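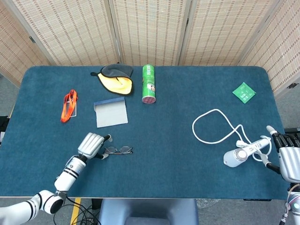

Fernico Receipt Lines

Item lines transcribed from household shopping receipts. Version 2 covers the towns of Pretesstead and Gredivcombe.

Contents

lines.csv: 2000 item lines, UTF-8, one per row
receipts.csv: 242 receipts, keyed by receipt_id
categories.csv: 12 category codes

Known issues

763 lines have no unit price. Discounts are stored as negative amounts in the row after the item. Store names are removed. 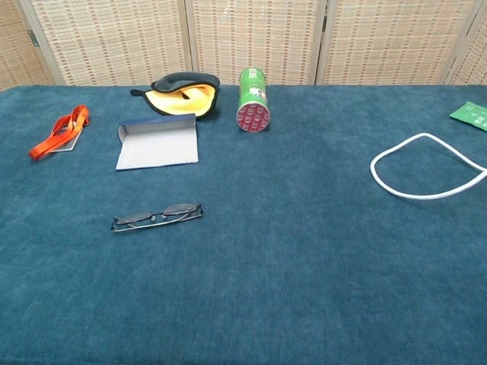

Maintenance

Contact: Annelies Van Wijk. Corrections are merged each October. Include the receipt_id and line number with every report.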